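3. Materials and Methods

3.1 Study area and housing stock

The survey covered the two rental districts of Stukombridge in which the housing office had complete tenancy records: Barrera, a hillside district of mostly prewar masonry buildings, and Bustodley, a postwar district on the river flat. Both have cool, damp winters and are heated largely by individual gas boilers. Buildings of more than six floors were left out, as were units with mechanical supply and exhaust ventilation, which are few in either district and would have needed a separate model.

A total of 1,347 households were invited by letter. Of these, 419 returned a usable questionnaire and agreed to have loggers placed in the home. Households that returned the questionnaire but declined the loggers were kept for the nonresponse check in Section 3.5 and do not enter the main results.

3.2 Measurement of temperature and relative humidity

Each home received two loggers, one in the main bedroom and one in the living room. Loggers were placed on an inside wall between shoulder and head height, away from radiators, windows and direct sun. Where no such wall was free, a bookcase or wardrobe top was accepted and the placement was coded as nonstandard. Readings were taken at fixed intervals through the heating season, beginning in December. The first 13 days of each record were dropped to let occupants settle back into normal habits after the installation visit.

Absolute humidity was computed from each paired temperature and relative humidity reading. Moisture excess was defined as the difference between indoor and outdoor absolute humidity, with outdoor values taken from the weather mast at the Welgate pumping station. Gaps in the mast record shorter than three hours were filled by linear interpolation. Longer gaps were left as missing, and the matching indoor readings were removed.

3.3 Visual inspection and mold scoring

Visible mold was scored by two trained inspectors (R.S. and O.K.) working from the same printed scale. Grade 0 was given to surfaces with no visible growth, grade 1 to isolated spots, grade 2 to connected patches, and grade 3 to growth extending over more than one wall or from wall to ceiling. Window seals and bathroom grout were scored separately and were not counted toward the room grade, as growth on these materials is common even in dry homes and would hide differences between rooms.

Inspectors did not have access to the logger data at the time of scoring. Where they disagreed by one grade, the higher grade was used. Where they disagreed by more than one grade, the room was visited again by a third author (S.W.). Rooms repainted during the season were excluded.

3.4 Surface finishes

Wall and work surface finishes were sorted into four groups: bare or limewashed mineral, matte paint, gloss or sealed paint, and hard nonabsorbent covering. The last group includes tile, glass and sealed board. The grouping follows moisture uptake and takes no account of color, although pale and dark surfaces were noted on the inspection form because slight growth is harder to see on the latter. Figure 2 shows a bright, pale surface next to a dark glossy panel.
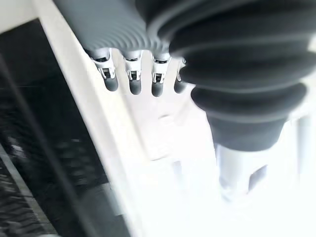

Photo: Stefaniia Horobets
Figure 2. Bright, pale surface with dark glossy panel at left.

Finish was recorded for the outside wall with the largest area in each room. In rooms with mixed finishes, the finish covering the greater share was entered.

3.5 Statistical treatment

The room grade was modeled with ordered logistic regression, with household as a random effect. Fixed effects were mean moisture excess, mean room temperature, finish group, floor level, number of occupants and district. Indoor laundry drying, reported in the questionnaire, was entered as a yes/no variable. Rooms with nonstandard logger placement were kept in the main model and removed in a sensitivity run (Appendix B).

Nonresponse was examined by comparing tenancy length, household size and building age between participating and declining households. Weights based on these three variables were applied to all district-level estimates. Unweighted values are given in Appendix C.

Author contributions. Z.O. designed the survey and wrote the first draft. S.H. managed the logger data. R.S. and O.K. carried out the inspections. S.W. ran the models and made the repeat visits.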